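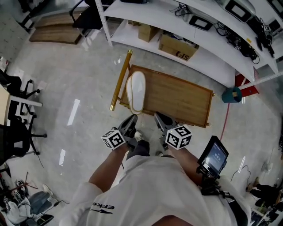

About Utia

Utia is a small company that records how people do ordinary jobs with their hands, and turns those recordings into training data for robots. We have 28 people on the staff. Most of them work as operators, which means they pick up a pair of handheld grippers and do the task themselves: putting slippers away, folding a shirt, setting a table, packing a box. The rest of us build and repair the grippers, check the recordings and deal with customers.

The company was started by Hae-won Won, who still runs it and still takes a turn on the floor most weeks. She had worked on robot arms before and found that setting one up took longer than teaching it anything. With a gripper held in the hand, a person can work at close to normal speed, in a normal room, and the arm can come later.

What we do

Customers come to us with a task and we work out how to record it. That usually starts with a written sheet that says which objects are used, where they may start and where they have to end up. An operator then repeats the task with small changes each time. A common order is 100 repeats of one task, split between several operators so that the robot does not learn one person's habits.

Each gripper carries a marker cube, and the printed patterns on it are used to work out where the tool is and which way it is turned. Recordings are checked the same day. If a cube was hidden for too long or an object was dropped, that repeat is done again.

Our main product is Wuria, a library of household tasks that can be licensed in parts. We also take private orders, and the data from those goes to the customer and stays out of Wuria.

Open day

We open the workroom to visitors twice a year. The next open day is 7th March, and the one after that will be in the fall. There is no stage and no show. The operators carry on with whatever is on their sheets, and visitors can stand nearby and watch, ask questions between repeats, and then try the grippers themselves.

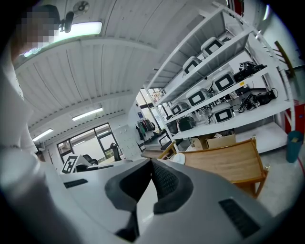
A visit takes 40 minutes. It begins with a short talk on safety and on how the recordings are used, then moves to the floor. After that, one of the operators will hand you a pair of grippers and give you a simple job to do. Most people find picking up soft things harder than they expected. Shoes and slippers are a good place to start, and cloth is best left until you have had some practice.

Groups are kept small so that everyone gets a turn. Please wear clean indoor shoes or bring a pair with you, and leave large bags at the front desk. Children over 10 are welcome with an adult. Recording may be going on during your visit, so we will ask you to sign a form when you arrive. If you would prefer not to be recorded, tell us and we will take you around at a time when the equipment is off.

School and company visits

Outside the open days we take classes from Limlow and nearby towns, as well as groups from companies that are thinking about using robots. School visits are free. They are run by 3 of our operators, who can also talk about how they got into the work - none of them studied engineering. Company visits can include a trial recording of a task you choose, if you send us the details beforehand. The calendar for April is nearly full, so please write early.

Working here

We hire operators several times a year and train them ourselves. Steady hands and patience matter more than a degree. Applications go through the jobs page, and everyone we interview is invited to spend part of a shift on the floor first.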